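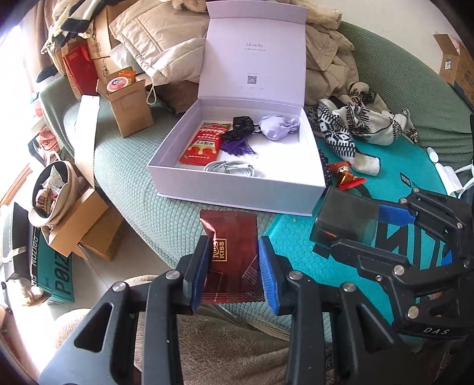 The lavender box, mid-refill, on the green sofa

I have a thing about gift boxes. If it has a stiff lid and a nice color, it's staying in my house, and I don't care what came in it. This pale lavender one has been my favorite since February, when it turned up with a present inside and I was (I admit it) more excited about the box. The lid stands up by itself at the back, the inside is clean and white, and it's deep enough to hold all the little bits that otherwise live in the bottom of my tote bag growing fuzz.

So now it's my travel box. Before any trip it comes out onto the sofa and I fill it up with the small stuff, and then I take half of it out again, and then I put most of that back. This time it's four nights in Dredosska with my sister, and we're taking the slow train, 94 stops if you believe the timetable. You need snacks for that. There's a dark maroon foil packet and a red one with white and yellow Chinese lettering, and if you think those will both make it to the station unopened you haven't met me.

The charging cable goes in next, coiled up against the front wall. I used to fold cables into little bundles with a rubber band and they always split near the plug after a few months. A loose coil is so much kinder to them! My last one did nearly 2 years, which in this house is some sort of record. I also like it at the front where I can grab it, because by the time I want it my phone is on three percent and I'm not in the mood to dig.

I did look at buying a proper organizer. Nurkeck has one with zip pockets and a little see-through window, and it's 54 dollars, and I had it in my cart for a week. Then I looked at my free box and closed the tab. (The Toprak one was even nicer and I'm not going to tell you what it cost.)

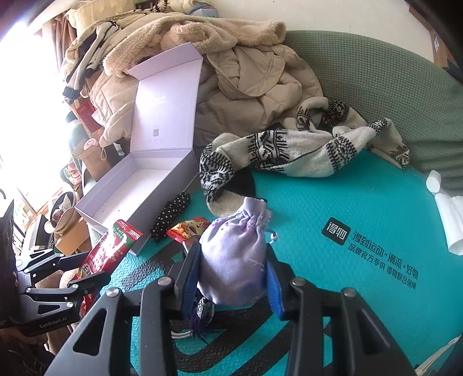
Small pouches are the other half of my system, and I'd take a drawstring over a zipper any day. Zippers snag, and mine always snag on the one thing I care about. A satin pouch squashes into any corner, and you can tell by feel what's in there. The pale lavender one is the one I reach for most, partly for the little white loop cord on the side, which I can hook over a finger while I'm hunting for my keys. It matches the box too, and yes, that matters to me.

The mat, by the way, is the best packing surface I own. It was supposed to be for stretching. I've done maybe six proper workouts on it, but spread out under everything it gives me one big patch of turquoise where I can see what I've got, and small things don't slide down between the cushions. I lost an earring that way last year and I'm still a bit sore about it.

Then the knitwear question. I know it's August! But the place we're staying is up the hill above Hurkis, and my sister says the evenings get properly cold, so the cream knit with the black Nordic pattern is on the maybe pile. So is the puffer coat with the fleece lining, although if I bring that I'll have to wear it on the train, snacks in the lap, sweating. The polka dot umbrella is a definite yes. It's small, it folds, and I've never once regretted having it with me.

What I haven't worked out yet is whether the box goes in the suitcase as a box or whether I tip it all into pouches and leave the box at home. It takes up so much room. Last time I brought it along and it sat on the hotel dresser looking lovely, and I did use it every day, but I had to leave a pair of shoes behind to fit it in.

I'm leaning toward bringing it. My sister has opinions on this, and she can carry her own shoes.

Posted 19 Aug 2026 in Packing, Small Things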